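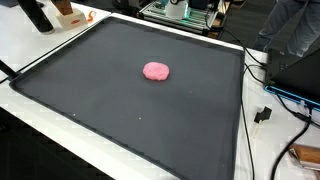 Last changed: December, 9:40 pm

Up at five to meet the truck. It was supposed to come at six and it came at twenty past seven, so I spent most of that time in the loading bay with the roller door half open and my coat on. The driver had the Vullmont dishwasher and both prep counters, but the extraction hood was on another truck. He showed me his sheet and the hood wasn't on it. Ours had it. I signed for what was there and wrote "hood not received" across the bottom in capitals.

The counters are good. The steel is heavier than the ones we put in at the hotel job, and the undershelves are welded instead of bolted. One has a ding on the back corner that will be against the wall. I took a note of it anyway and sent it to Shahbazi, who are the ones selling them to us. They wrote back before lunch offering 30 dollars off. I said fine.

Maricel Galang came at nine to go over the layout again. She runs the kitchen here and will have to live with it, so I try to listen even when the drawings are already signed. She wants the reach-in fridge swapped with the dry shelf. I measured. The fridge door opens 49 degrees or so before it hits the column, which is no use to anyone. She stood in the spot for a while and opened an imaginary door and then said all right, leave it, but move the hand sink toward the pass. That one I can do. It means another length of waste pipe and a new hole in the wall panel, and I'll have to put it through as a change. I told her the price would go up and she said by how much and I said I would tell her tomorrow.

Spent the rest of the morning on the dishwasher. It's a pass-through with a hood you pull down, and the feet had been screwed all the way in for shipping. Leveling it took longer than it should because the floor falls toward the drain, more on the left than the right. Got it in the end with the left rear foot nearly all the way out. I don't love that. I'll ask about a longer foot.

Lunch in the van. Cheese sandwich, the last of the soup.

Shahram Kiani turned up at one to do the gas. He tested the old line first and wasn't happy with the valve behind the range, so that's coming out. He had one in his box but it was the wrong thread. He drove to the supplier and back, and that was an hour and a half gone. While he was out I hung the wall shelves over the prep side. The brackets from Trendden came with the wrong anchors again, the plastic ones, and that wall is block. I used my own. I keep a tub of them for this reason and I should start billing for it.

Called the office about the hood. The woman on the phone gave me order number 3804 and asked if that was mine. It was. It has been sitting in the depot since last week because the address label was for our shop and somebody thought we would collect it. They can send it the day after tomorrow, in the afternoon. The duct fitters are booked for that morning. I called them and they can stay late or come back the week after, and staying late costs extra. I asked for late. The owner wants to open before the holidays, and I can't see it if we lose a week.

The owner also called, about four, to ask if the Ikon combi oven could go on a stand with wheels. It can, but the water and drain connections would need flexible hoses and a restraint on the wall, and I don't think she wants to hear that at this stage. I told her. She said she'd think about it. I've left enough slack in the supply for either one.

Shahram finished at half past five. The line held pressure. He'll come back to connect the range and the fryer once the hood is up, as he won't fire anything without it, and he is right.

Swept up, broke down the cardboard, locked the back. There is already too much packaging for the dumpster so I stacked the pallets by the fence.

At home I did the change order for the hand sink. Pipe, fittings, panel, half a day of my time. The invoice for the counters had a mistake in it too, a deposit of 1000 that we paid last month and they hadn't taken off. Sent that back with the bank slip.

For tomorrow: longer foot for the dishwasher, hole saw for the panel, silicone (the food-safe one, two tubes), ask Maricel which side she wants the soap. Back of my hand is cut from the shelf edge. Put a bandage on it and went to bed early, or I will when I've finished this.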